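Pretrial Detention Needs a Clock

October 14, 2024

By Hongjun Fan

A person who has been charged with a crime has been accused of something. No court has found the accusation to be true. Most people would agree with that statement, yet our courts continue to hold defendants for months, and in some cases for years, before a single witness is heard.

The county court at Wirkov currently has 40 defendants in custody awaiting trial on charges that carry special procedural rules. Of these, 27 have been held for longer than a year. The prosecution has asked for more time in nearly every case, and the judges have nearly always agreed. The reasons given are familiar: the evidence is voluminous, the investigation is continuing, the laboratory has not finished its report.

Some of these reasons are sound. Complex cases do take time, and the public has a real interest in seeing serious charges properly prepared. A prosecutor who rushes to trial with half a file serves neither the victims nor the court. The difficulty is that the present rules place no cost on delay for the party that causes it. The cost falls on the defendant, who may lose a job, a lease and contact with his or her children long before any verdict.

Attorney Xiaoqing Liao, who has represented several of the Wirkov defendants, has proposed that each extension be limited to 30 days and be granted only after a hearing in open court. The proposal deserves support. Under the current practice, an extension can be approved on written papers, and defense counsel may learn of it after the fact. A hearing would require the prosecution to state what has been done since the last order and what remains. Judges would then have something to weigh.

Opponents, among them former prosecutor Wenjie Hao, argue that such hearings would overwhelm a court that has only 2 judges assigned to these matters. That objection should be taken seriously — but it is an argument for appointing more judges. A shortage of staff has never been accepted as grounds for searching a home without a warrant, and it should not be accepted as grounds for keeping a person in a cell. 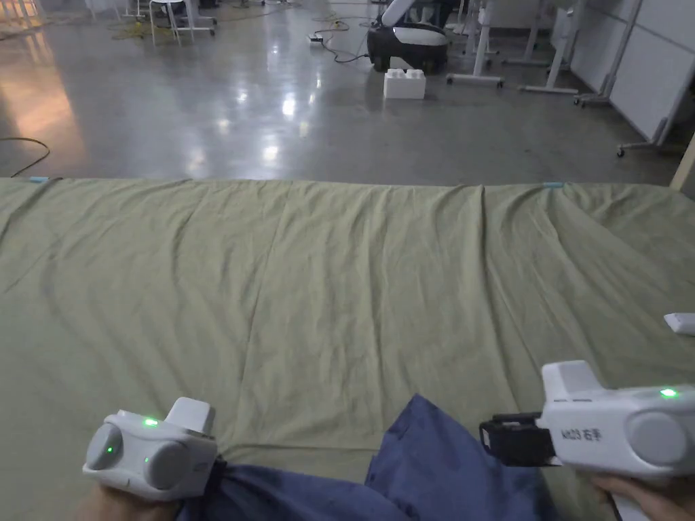 Two handheld grippers over a cloth-covered table.

The legislature should also require that draft charges be given to the defense on the day they are filed. In the Estska matter, counsel waited most of a season for a readable copy. Bail could not be argued properly during that time, as the lawyers did not know which acts their clients were said to have committed.

None of these measures would prevent the state from prosecuting anyone. A judge satisfied that a defendant is dangerous or likely to flee could still order detention — with written reasons, for a fixed period, and subject to appeal. The bill now before the legislature contains the first two of those conditions. The third should be restored before the final vote.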